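Brunton kicker Settimio Lo Presti stays close to home
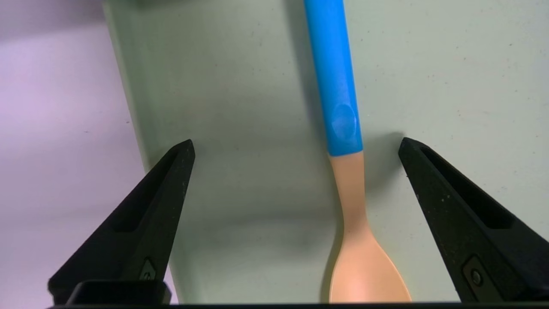 BRUNTON - Settimio Lo Presti had 11 scholarship offers by the end of January and visited only two of the schools. The senior kicker committed to Lalex on Thursday night, in a phone call he made from the team bus.

"I wanted it done before our first game," he said. "Now I can go kick."

Lo Presti made 31 extra points last season without a miss and hit 8 field goals, the longest coming in the playoff loss to Kumard. He played soccer until ninth grade, when Brunton coach Tudur Eynon asked him to try a few kickoffs after practice.

Eynon said the leg was always there. The footwork took two years - and more than 200 kicks a week last summer.

Lalex loses its starter after this season. Lo Presti will sign in the winter and plans to study accounting. Brunton opens at home against Sirkeo.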